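I've been meaning to write about the little bathroom since August, when I finally admitted to myself that I'd been cleaning it badly for years. I don't mean it was filthy. I mean I was one of those people who squirts something blue under the rim on the way to bed and calls that a system. Then my aunt announced she was coming to stay for two weeks, and I stood in the doorway with a sponge in my hand and saw the room the way she was going to see it.

It's a very small room. If you sit down you can just about touch both side walls, and whoever lived in this apartment before us put in a wooden floor, which looks lovely and warm next to the gray walls and which I have worried over ever since. The walls have a texture to them too, and texture holds on to dust like you wouldn't believe (I go over them with a soft dry brush now, top to bottom, before anything wet comes into the room).

Anyway, my neighbor Vlasta Pešek cleaned hotel rooms for 14 years before she retired, and over a pot of coffee she gave me the whole routine. Her first question was where I kept my brush. I told her it lived in one of those tall narrow holders behind the toilet, and she made a face. She'd never liked those. There's always a bit of water in the bottom, you never look at it, and one day you do look at it and wish you hadn't. I went home and looked, and the holder went out with the trash that same evening.

What she uses, and what I use now, is a plain bucket. It comes out when I'm cleaning and goes right up against the front of the toilet, so that the brush travels from bowl to bucket with hardly any floor in between. With a wooden floor that was the part that sold me! I used to carry the thing dripping across the boards and then go back on my knees with a rag, muttering. Vlasta puts a liner in hers as well, so there's less to scrub out afterward, and I've copied that too.

The order goes like this, more or less. Lid up, cleaner in, and then leave it alone – I wipe down the sink and the mirror while it sits, and if I've remembered to bring the radio I might stay for a whole song. Then the brush, starting under the rim and working down. Flush, and hold the brush in the clean water while it runs. Then you let it hang over the bowl a minute before it goes to the bucket. I always used to skip that minute, and I still find it hard, standing there holding a toilet brush and thinking about lunch.
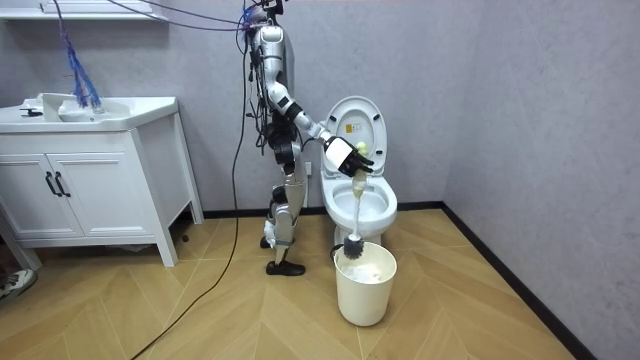 *Brush over the bucket, lid up, bucket right where Vlasta would want it.*

I do like a long handle, by the way. My old brush was a stubby thing that put my nose a lot closer to the job than it needed to be, and my back complained afterward. A long one with a round head gets up under the rim without any acrobatics, and it's no trouble to rinse.

The seat and the hinges get their own cloth, and that cloth goes straight into the hot wash. So does the one for the outside of the base, where it meets the floor, and I wring that one out until it's barely damp on account of the wood. I dry along there with an old towel when I'm finished. The low stretch of wall behind the toilet I only ever do dry.

My aunt came, stayed her two weeks, and said nothing whatsoever about the bathroom, though she did have some thoughts on my towels. I'll get to the towels in another post, once I've been through the linen closet and found out how many of them still match.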